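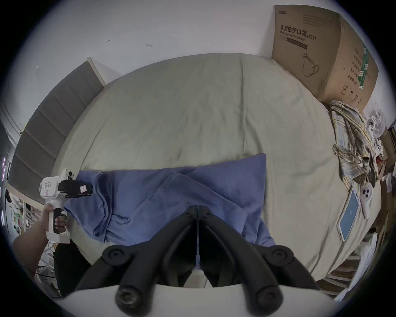
Handheld demonstration gathering is a method of collecting examples for a learning system in which a person carries out a task using grippers held in the hands, with no robot present. The grippers record the opening of their jaws and their path through the room, and a wide-angle camera mounted on the tool records the work from close range. Cloth handling is a common subject. In a typical bedroom setting, a crumpled blue cloth lies across the bed between two grippers, one of them held upright by its pistol-style handle, with its black jaws pointing toward the fabric.

The Takberg collection is among the better documented sets of this kind. It was begun in November under Gülizar Yüksel and Gerasimos Kouris and covers 17 household tasks recorded in 112 homes. Contributors worked in their own rooms and were asked to leave furniture and belongings where they normally stood – a condition intended to keep the examples varied. Each contributor supplied up to 600 short recordings.

Recordings are reviewed before use. An example is set aside if the tool's position is lost, if the cloth leaves the camera's view for long, or if a bare hand completes part of the task. Roughly 11 percent of the Takberg material was removed on these grounds, most of it from two-handed folding.

Stela Ghiță later adapted the review rules for the smaller Vitance set, which is limited to towels and shirts. The two sets use different file layouts and are usually converted to a shared form before training.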